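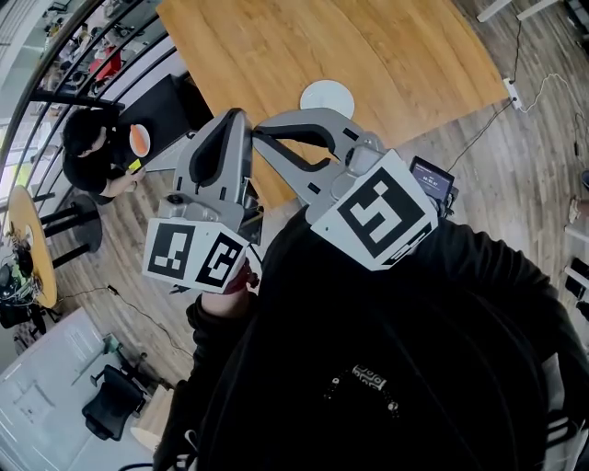

Wood flooring

Wood flooring is any floor covering made from timber and laid as the walking surface of a room. It is used in homes, shops, schools and sports halls. The two main groups are solid wood, cut from a single piece, and engineered wood, in which a thin top layer is glued to a base of cheaper wood.

History

The earliest wood floors in houses were wide planks set straight onto beams or packed earth. They were rarely finished and were scrubbed with sand. In the town of Dronau, a building account from 1351 lists oak boards for the upper room of the grain house, though none of that floor survives. Narrow boards with matched edges became common once planing machines could cut them cheaply.

Types

Strip flooring uses long, narrow boards. Plank flooring is wider and shows more movement between seasons. Parquet is made of short pieces set in a pattern, such as herringbone or basket weave.

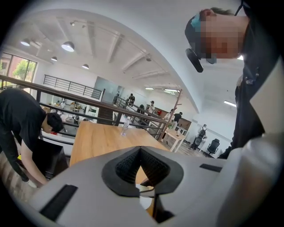
End-grain block is a fourth type, found mostly in older workshops. The blocks stand upright, so that wear falls on the ends of the fibers - a harder surface than the face of a board.

Installation

Boards are nailed, glued or floated. A floating floor is not fixed to the base at all, and its boards lock to each other. Wood is normally left in the room for several days before it is laid. A gap is kept along the walls, as wood swells across the grain in damp air. In his handbook on floor laying, Gebhard Nägeli advises a gap of 8 mm for small rooms and more for wide ones.

Finishes and care

Oil soaks into the wood and can be patched in one spot. Varnish forms a film on top and usually has to be sanded off over a whole room before it is renewed. Grit does more damage than foot traffic, and standing water can cause boards to cup.

See also: Parquet, Subfloor, Tongue and groove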